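About Us

Welcome, and thank you for stopping by! Remorar is a small research group with one rather stubborn interest, and we're happy to talk about it with anyone who will sit still long enough. We want robots to learn everyday handling from people, in the places where people live, with all the clutter that comes along with that.

Our group was started by Ivana Cabral and Eulalia Orellana, who had spent years teaching arms in a tidy lab and kept seeing the same trouble. A policy that did beautifully on the lab bench would fall apart in front of a window with the sun coming in. So they put the arm aside for the teaching part and began collecting demonstrations with hand-held grippers, one for each hand, carried into ordinary rooms.

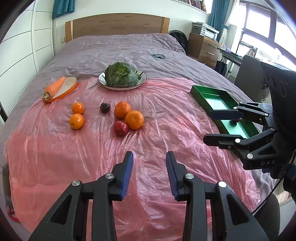 The method that grew out of this is called Boder. A person picks things up and sets them down the way they normally would, the camera on the gripper records what the fingers are facing, and the motion is worked out afterward and passed on to a robot with matching fingers. We ask people to work at their own pace, and we keep the fumbles in (Eulalia feels very strongly about the fumbles).

For our first full study we gathered 449 demonstrations of sorting food, all of it two-handed, and held back 30 for checking. After cleaning, 337 made it into training. The policy trained on home recordings coped with new rooms noticeably better than the one trained on our bench recordings, though it still struggles with leafy vegetables and with anything that rolls when nudged. We're working on that now, along with a lighter version of our labeling software, Tosh, that runs on an older laptop.

We love having visitors and we answer our mail, even if it sometimes takes us a few days. If you teach, tinker, or have a room we could borrow for an afternoon, please write to Ivana through the contact page.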